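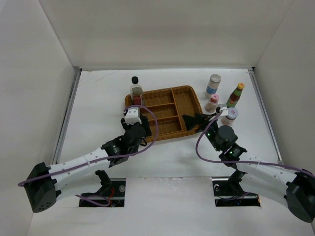 The divided tray deserves more respect than it gets

Most advice about kitchen storage starts with buying something tall. A rack for the wall, a carousel for the cupboard, a set of risers so the back row can see over the front row. I have owned all of these. My view, after a good many years of cooking in small kitchens, is that a low wicker tray with dividers beats every one of them for the bottles and jars you reach for daily.

The problem with seasonings is that they don't come in one size. Sauce arrives in a slim bottle, salt in a squat jar, and pepper in whatever the store had that month. Racks are built for people who pour everything into matching containers and write labels. I did that once, in February, with a set of jars I ordered from Flisuten. By spring half of them were empty and the original packages were back on the counter, because refilling is a chore and the package has the cooking directions on it.

A tray accepts the mess as it is. Tall things go in, short things go in, and you can see the tops of all of them from where you stand. 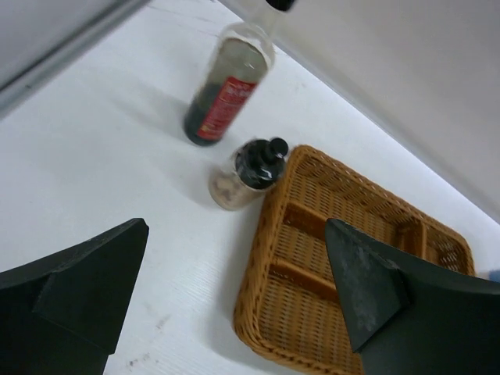 Dividers are the part people argue with me about. A plain open basket holds more, they say, and that's true. But bottles in an open basket lean on each other, and when you take one out the next one falls into the gap. Slats stop that. A small clear jar with a black cap, the kind that holds something pale and grainy, is the first thing to tip over when a heavier bottle slides into it. Give it a section of its own and it stays put. I would also choose compartments of different sizes over an even grid, with at least one long section for the things you use in pairs.

The material matters less, but I still prefer wicker. Plastic trays slide on a smooth counter and show every drip. Metal ones are noisy. A woven tray is light enough to lift with one hand when you wipe underneath, and a rounded rim is easy to grip. The drawback is crumbs, which get into the weave. I turn mine over the sink and tap it, then go over it with a dry brush. If oil gets in, it stays in, so oil bottles live elsewhere in my house – on a saucer by the stove.

I would set a limit of 5 containers on any one tray. Past that you start stacking, and the slow ones at the bottom get forgotten. Anything that hasn't been used in 4 weeks goes back in the cupboard. My own tray came from Plallcombe and has outlasted a bamboo rack and a wire one.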